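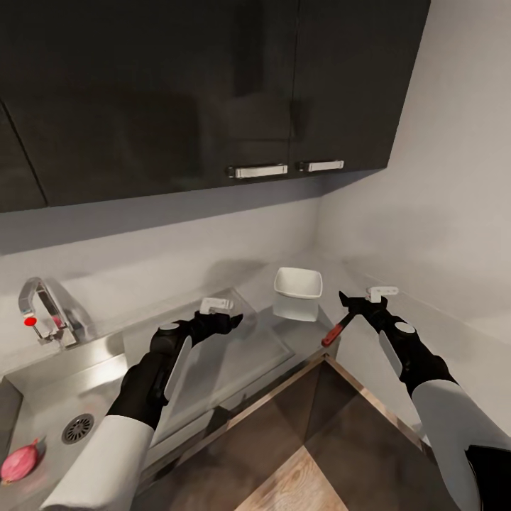 Our open day at the Vistness canteen kitchen was the most fun I've had on a work visit in ages! They feed 50 people a day, and two robot arms now share the prep counter with the cooks. The crew plans each job in a simulated kitchen first, and they let us look in on it: a shallot down beside the sink, a white bowl back in the corner, the right gripper holding a red-handled tool. I could have stayed at that screen all afternoon.

Then we went through to the real counter (hairnets on, of course). One cook told me she used to spend her first 2 hours peeling and chopping, and her wrists hurt by lunch. Now she sets up the arms, tastes more, and has time to try new soups. She does miss the chatting over the onions, and a couple of the others said the same. The early shift starts later too, which went down very well with the parents on the team.

Clusima runs the training, 5 mornings per cook. Next visit is in March, and I've already put my name down!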